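## 3.2 The parts and the table

Anyone who has bought flat-pack furniture will know the parts in this study. They are white. They are all white. The Urkon set consists of a shallow tray with raised walls, an upright block, several short round posts and a supply of smaller pieces whose relation to the rest becomes clear late in the assembly, usually at the point where one of them is needed underneath something already in place. We chose the set over its competitor from Oltetti on the grounds that Oltetti parts come in four colors, and color does a good deal of the sorting before any assembly begins.

White on white has its price. Edges vanish under even light, and a wall and a ledge of the same finish can pass for a single surface. Printed square markers give each labeled part a face that can be told from its other faces. We set the pieces out on a black tabletop with a green backdrop, a color scheme that has won no admirers at Clundton but keeps the parts apart from everything that isn't a part (Figure 7).

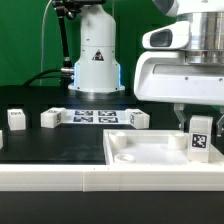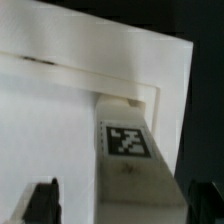
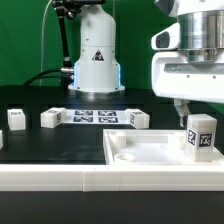
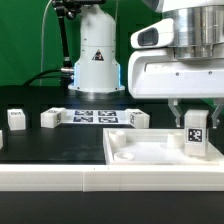

**Figure 7.** White parts and printed square markers at the assembly table. The first, third and fourth views take in the workspace; the second is a close view of a white post and its label.

The layout follows the Fairweather convention, in which the tray stays near the front and the loose pieces wait farther back. The convention says nothing on how far back, and our first draft of the protocol inherited this silence. We now allow 30 seconds for laying out the parts and a further 17 for regretting it, the second period being entered in the log as "inspection."

Labels proved the most perishable component. A marker applied slightly crooked is still a perfectly good marker, but it describes a slightly crooked block, and the error travels politely through every later measurement. We printed 200 labels at the start of the study and considered this extravagant. By June we were printing more. Corners lifted first, then whole edges, and a label pressed back down seldom returned to quite the place it had left.

Tolerances between the block and its seat were left as supplied. Sanding would have made the fit easier and the results harder to compare with those for the Oltetti set, which we take up in Section 4 along with the matter of the colors.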